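May, 6.40 am

Slept poorly. Kettle on, then straight to the back bedroom so it would be done before the heat got in. The room is long and narrow, with the one window at the far end, so the only sensible working direction is from the door towards the light. I left the pink curtains alone. They came back from Bisska hemmed 5 mm short on one side and I have stopped noticing.

Method, for my own reference, as I changed it from last month:

1. Everything to be folded goes on the bed. No sorting on the floor.
2. Heavy and dark items to the edge, bright items in the middle where I can find them.
3. Fold trousers first, tops second, anything with a collar last.
4. Stack height limited to what the Trastonel drawer will close on. The drawer is 416 mm wide inside, which takes 2 stacks with a little clearance. A third stack jams the runner.

The red one is the standing problem. It will not hold a flat fold and slides off whatever is under it. Tried it on top again - no better as a principle, but easier to get at. 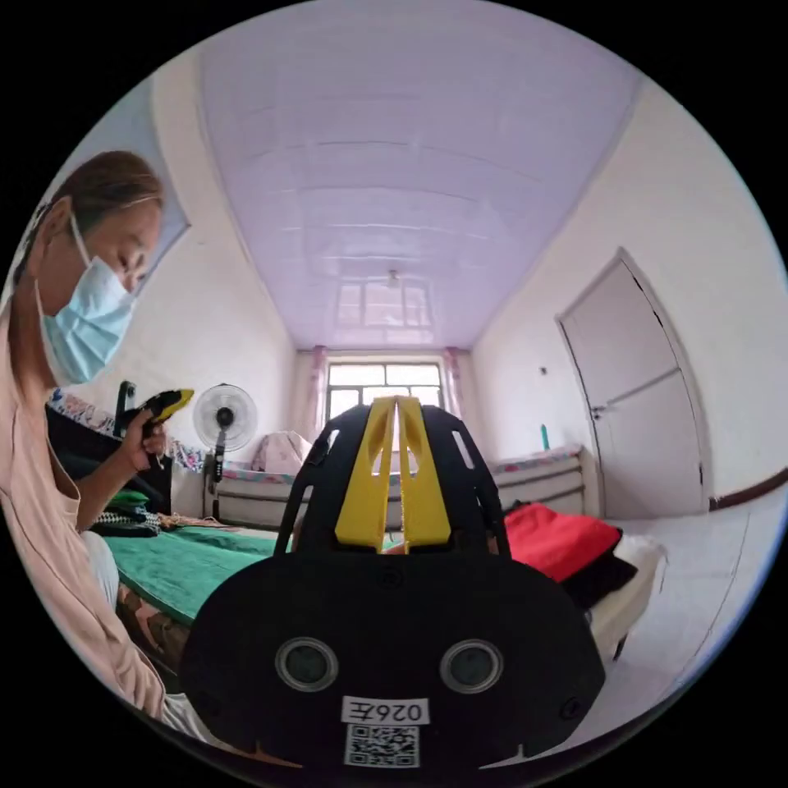
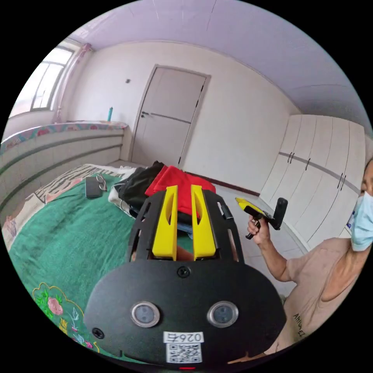
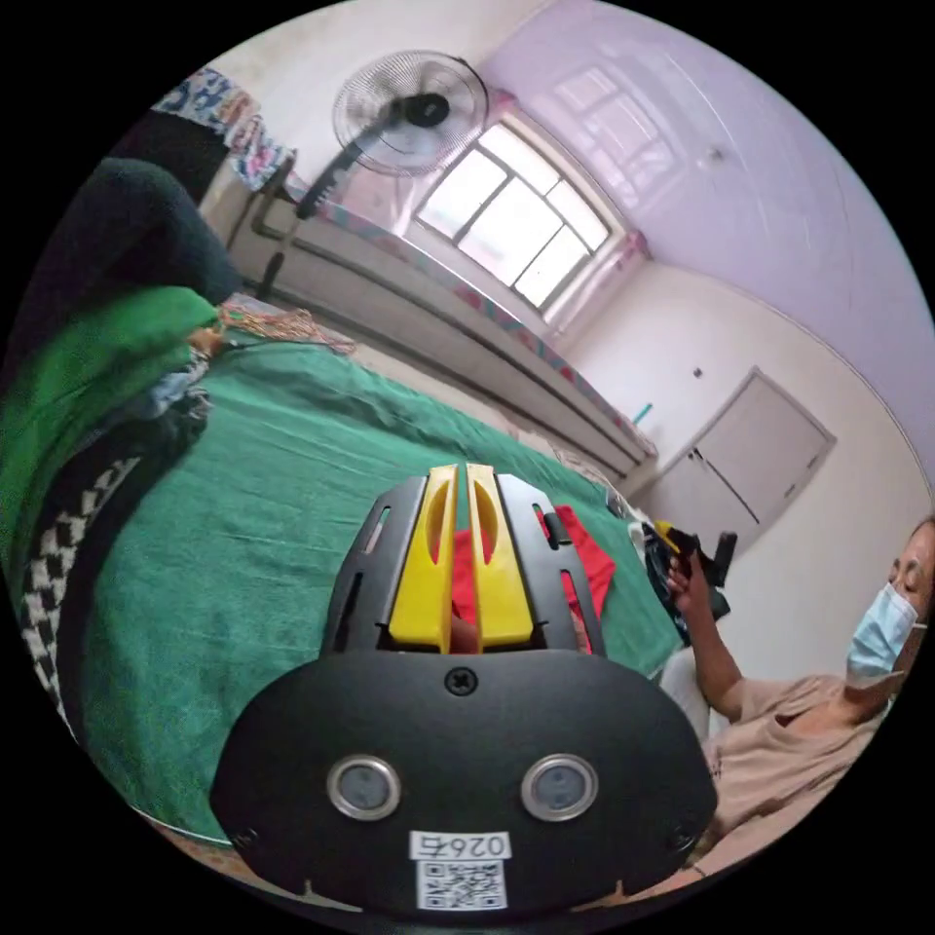

Bedding

The green cover stays on for another week. The colour has held well and the wrinkles are my own fault for not pulling it tight at the foot. Meenakshi Grewal says to pull on the diagonal, corner to opposite corner, and then once across the width. I tried it on the spare at Undau and it worked, so I will do the same on this one when it next comes off the line.

The striped sheet wants washing on its own. Last time it went in with darks at 400 rpm and came out with enough water in it to bend the clothes horse. Use the higher spin.

Drawers and storage

Top drawer: shirts. Middle: trousers and shorts. Bottom: winter things, to be packed once I have found the zip bags. I suspect they are in the shed behind the paint. The liner paper in the middle drawer has lifted at the back corner and catches on cuffs. Needs a new piece, cut a few millimetres undersize this time.

Wrote to Bajpai about replacement runners. No reply yet. If they don't stock the short type I will shorten a long pair and redrill the front hole.

Evening

Tightened the left-hand handle. Thread is nearly gone, so it will want a longer screw with a washer behind it. Dinner was rice and the last of the beans. Moved the shirt stack across and the top drawer now closes without a shove. Trousers still to go in.

Recent entries
Rehanging the laundry door
Short runners, long runners
Line drying at Undau
Moth check, bottom drawer

Last updated: May

Contact | Copyright, all entries the author's own | Back to top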